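Speaker notes – "After the Bin: Staffing a Picking Cell at Firneck"
Speaker: Merike Mockus, production engineering
Session length 25 minutes, questions at the end

Slide 1. Title
Name, role, eleven years at Firneck. Say up front that the talk covers one site and one process. The mechanical side takes five minutes and the rest is staffing.

Slide 2. The job before
Kitting of short bar stock for the Breseo line. An operator took bars out of a bin, checked the color against the order sheet and set them in a tray. One person per shift, two shifts. Average 2379 bars per shift over the last full quarter of manual work. Rotation every two hours on paper. In practice the same four people did most of it, and they were the four who later had the most to say about the change.

Complaints on record were wrist and lower back. Reaching into the far corners of the bin was named in most of them.

Slide 3. What we set up
Two cells. Internal names are Bite (picks from the bin) and Bevel (deburrs the ends and trays the parts). Pause here, people usually ask about the names. They came from the shop floor and they stuck.

Bite does one thing. It finds a bar, lowers the gripper, closes and lifts. The difficult cases are bars lying against a wall, bars end to end, and bars crossing under the tool during approach. We tuned on a small bench setup with only a few bars in the bin at a time, then increased the fill. Do not go into grasp planning unless someone asks.

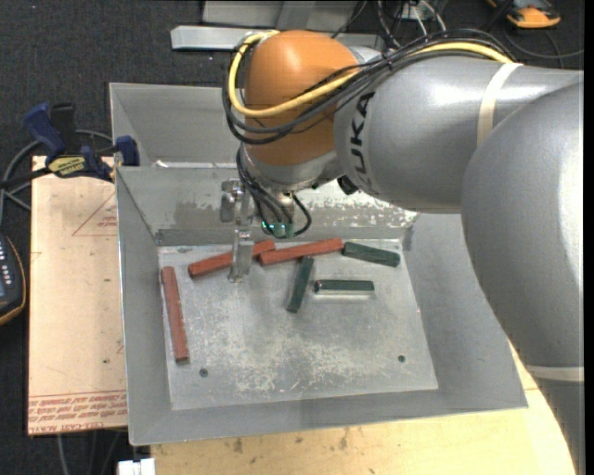 Output after the September changeover was 2597 bars per shift. That is a gain of 218, or a little over nine percent. Say the number plainly and move on. The project was approved on injury figures, and the throughput gain alone would not have paid for it.

Slide 4. Where the hours went
The picking post was removed from the roster. The hours were not. Read the list slowly:
Clearing missed picks and restarting the cell
Bin changes and wall inspection
Gripper finger checks at start of shift
Color verification on a sample of 100 bars per shift
Logging faults in the maintenance system

The first item was underestimated. During the first month there were 200 logged stops on Bite, most of them under a minute. A stop of 40 seconds is short on a chart. To the person who has to walk over from Bevel and back, it is a break in whatever they were doing. We had planned for one operator to cover both cells plus the saw. We took the saw out of that assignment after three weeks.

Slide 5. Skills and pay
Operators now jog the arm, recover from a fault and re-teach a pick height. These tasks were not in the old job description. For the first two months they were done at the old pay grade, which was a mistake on our side. The grade was revised and back pay was issued. Expect a question on this. Answer it directly.

Training was two days in a classroom and three at the cell. Operators rated the classroom part low. If we ran it again, it would be half a day of classroom and the rest at the bin with the cell in reduced speed.

Slide 6. What people reported
Fewer wrist complaints, as expected. More comments about being alone. The manual post faced the packing bench and people talked across it. The fence now stands between the two. We moved the operator panel to the packing side – a cheap change, and one the operators asked for before we thought of it.

Two of the four regular pickers moved to Bevel. One went to incoming inspection. One asked to return to manual work and is on the saw.

Slide 7. Open items
Night coverage for fault recovery is still unresolved. Maintenance wants a call-out list, operators want a second trained person on shift.
Stop rate on Bite is lower than in the first month but has leveled off. Next step is a revised finger shape.
Sampling rate for color checks is under review with quality.

Slide 8. Contact and questions
Leave the staffing table from slide 4 on screen during questions. Handouts are by the door.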